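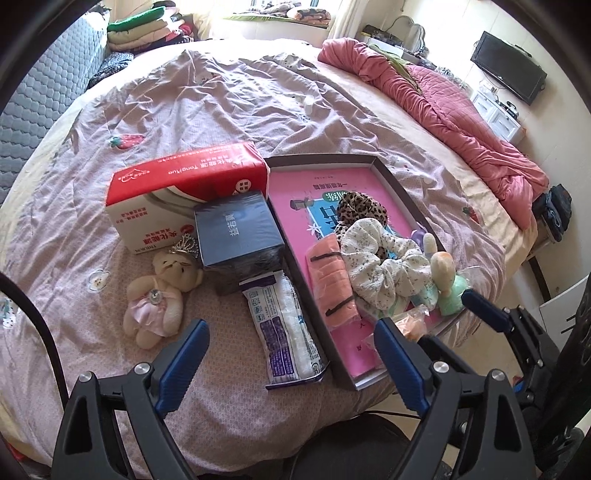 Sorting on the bed, Nudisgate flat: boxes, the bear in the tiara, pink booklet in the lid.

Progress note, November, Girkavia fund
From: Huia Maihi

Quick one before the call. Bedroom clearance well under way. Everything from the shelves goes on the bed first, then gets a home. Boxed things stay boxed. Soft toys separate bag, the dressed ones wrapped so the beads dont snag. Booklets flat, never on end.

Done: shelves, window side, the low drawers.
Not done: wardrobe top. Under the bed. Hallway cupboard, havent opened it.

Money. 938 spent out of the grant so far, 90 of that on storage tubs from Plotivholm. Lids crack if you stack more than 5, so we stopped at 5. Sheehan quoted 60 for the van, one trip, I said yes. Receipts to follow, two are still in my coat.

Problem: sealed packages. Do we keep them with the toys or send them to the linen pile? I've been leaving them sealed and putting them to one side untill somebody decides. Jarrah wants a list of every box with writing on it. Will do but its slow, I can't read most of the labels and have to send photos to her cousin.

Next: wardrobe, then labels on tubs. Need a yes on a second van trip by month end.

H.

Comments (3)

Jarrah Bolger: Yes to second van. Linen pile for anything sealed, please.

Huia Maihi: ok thanks, moving them tonight

Jarrah Bolger: And the receipts.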